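coat-care-log

README, last touched December 17, 2024

Hi! So, this is my big pile of notes on washing, drying and mending winter coats, tidied up into one CSV so other people can use it. I started it because I kept forgetting what I had done to which coat the year before, and then friends started sending me their coats' histories too (you know who you are), and now it has 399 rows and a name.

What's in it

coats.csv is the main file. One row is one wash, one repair or one "I hung it outside and hoped." The columns are:

coat_id: a short code, made up by me, no meaning to it
event: wash, airing, mend, reproof
shell: nylon, polyester, waxed cotton, wool, or unknown
fill: down, synthetic, none, or unknown
temp_c: wash temperature, empty if the person didn't write it down
dry_hours: until it felt dry to whoever was checking
clumps: yes / no / a bit
notes: free text, and a lot of it

There's also coats_old.csv, which is the same thing before I fixed the dates. Please don't use it. I only keep it because Severyn Shevchuk has a script that still reads it.

Where the rows come from

136 of them are mine. The rest came from Léonie Caron, Subbarao Rai and the mending evenings at Plavska, where people fill in a paper card while they wait for the sewing machine. Hryhorii Bilyk typed up the cards and deserves a cake for it. His rows are marked "card" in the source column, and yes, some of the handwriting beat us both. If you see a question mark in the notes, that's us giving up.

Things to watch out for

"A bit" in the clumps column is very loose. Léonie says a bit when I would say yes. I thought about changing hers to match mine and decided to leave them alone.

Dry times are all over the place. A coat on a rack by a radiator and a coat in a cold hallway get the same column, and I only added a place column later on, so it's blank for the early rows.

Wool is thin on the ground, only 11 rows. I wouldn't draw anything from those!

Temperatures are what the dial said. My own machine runs hot, I'm pretty sure, but I've never checked it.

Using it

Open it in any spreadsheet. The separator is a semicolon (sorry), and the text is UTF-8, which matters for the names in the notes. Do whatever you like with it, and if you publish something, a link back would be lovely.

Sending me rows

Copy the header line, add your coats underneath and mail it over. Please put the fill in if you can find the label; it's usually in the inside seam, low down on the left, or in a pocket. Plain quilted puffers are very welcome. I'm still adding January's batch from Plavska after that, and then I want to sort out the reproofing rows, where people have written the product name in three different columns.

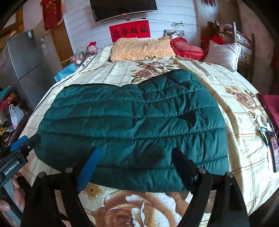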